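Wadon Folding Table for Laundromats

If you run a self-service laundromat, you know how fast a good folding spot gets claimed! The Wadon has been the favourite in our Grekosero range for years, and we still love sending them out the door.

It's a simple table with a warm, light wooden top and plenty of elbow room. You can build up a tidy pile on one side and keep the jeans waiting on the other (no more balancing shirts on top of a dryer). The standard height is 83 cm, which suits most people standing up, and there's a taller version if your regulars ask for it. 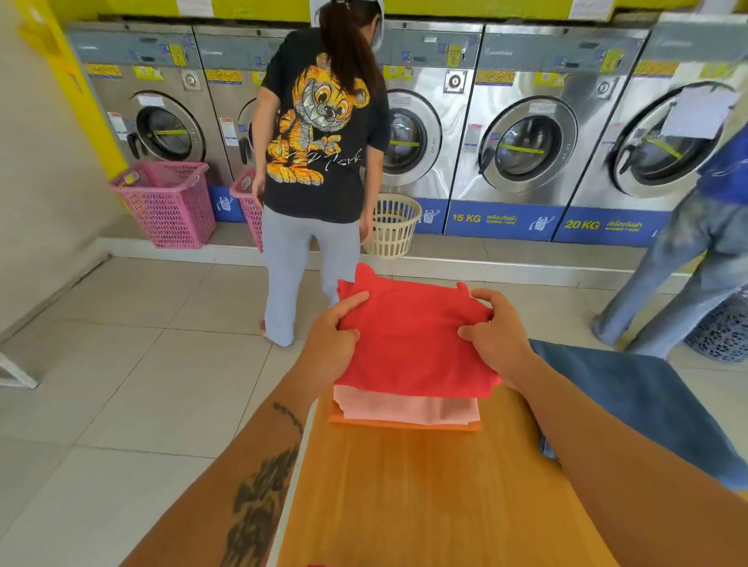

Folding on a light wooden table, with the front-loaders along the back wall.

We like it best set out from the machines, so people can fold while someone else loads behind them. Leave a decent walkway for baskets!

Item no. 3089
Weight: 36 kg
Colour: light wood
Assembly: four legs, bolts and key in the box, 20 minutes with two people

Wipe it down with a damp cloth at closing time. Spare bolts and feet can be ordered on their own, and orders placed by 29th May go out with our next delivery run.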